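Two sets of fingers, one long weekend

I had every intention of writing this up in April, when the second pair of grippers first arrived, but then the spare room had to be emptied for my sister-in-law and everything went into boxes, and you know how it goes with boxes. So, at last, my rambling thoughts on the Remetti parallel gripper against the Zasau one, both tried on the same pair of small arms, by the same not very patient person.

For anyone new (hello!), I run two little tabletop arms side by side and drive them by hand from a second pair, so that whatever I do with my own wrists, they do with theirs. It's the most fun I've had in a hobby since I gave up bell-ringing, and it is also very good at showing you how much you take your own thumbs for granted.

The Remetti pair came first. They're light and they close quickly, and for the first couple of evenings I was completely in love with them. You squeeze the trigger and they snap shut like a startled crab. Lovely! The trouble is that the snapping doesn't really have a middle. I'd try to take hold of something soft and I'd either have nothing at all or a proper fistful of it, and easing off a tiny bit seemed to be a matter of luck. With hard things, blocks and bottle tops and so on, I couldn't fault them.

The Zasau ones are slower and a bit heavier, and I grumbled about that for a whole evening before I noticed I'd stopped dropping things. There's a long, gentle part in the middle of the trigger travel where you can feel your way in. The fingers are also a touch longer, and that matters more than I'd expected when you're reaching down into anything with sides, like a tray or a box, because the body of the gripper stays up out of the way while the tips get on with it.

I did try to be fair. I picked one job, lifting a roll of tape out of a tray and setting it down beside it, and did it 40 times with each gripper, all in the right hand, which is my better one. The Remetti missed or dropped it 19 times. The Zasau did so six times, and three of those were in the first few goes when I was still getting used to the speed. I know that isn't science. I was more tired by the end of one lot than the other, and I'd had my tea in between. But the difference was big enough that I didn't feel the need to do it all over again.

Tape rolls, by the way, are a marvellous test and I can't think why I spent so long on blocks. A roll can be taken across the outside or pinched by its rim with one finger down the hole, and when several are piled together they slide over one another just as you commit. Etornam Mahama put me on to them, in a long and very kind email about a mug I'd knocked over in an earlier post, and I've been grateful ever since. Soft toys are the other good one. They forgive a clumsy grip, but they hide the tips of the fingers completely, so you have to rely on the wrist camera, and mine sits a bit higher on its bracket than I'd like. I keep meaning to drop it down a notch. If I do, I'll have to sort out the view again, and that's an evening gone.

A word about cables, as two of you asked. I had mine tied close against the arm for months because it looked tidy, and every time the wrist rolled right over, something tugged. Now I leave a generous loop at the gripper end and it's much happier, even if it does look like a telephone from my gran's hallway.

The controller I'm less sure about. I've been using the Menon board all year and it has behaved itself, apart from a habit of waking up with the left arm convinced it's a few degrees further round than it is. The cure is to switch off, nudge the arm to its rest position and switch on again. The chap at the Cluton swap meet told me there's newer firmware that fixes this, but I haven't been brave enough to put it on while everything else is working.

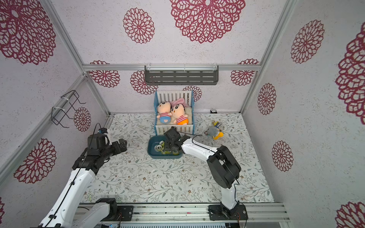 So the Zasau pair is staying on for the winter, and the Remettis have gone into the drawer with their screws in an envelope, properly labelled for once. I'd still like to try the Remetti with softer pads on the fingertips, and if anyone has found some that don't peel off after a week, do please leave a comment and tell me where you bought them.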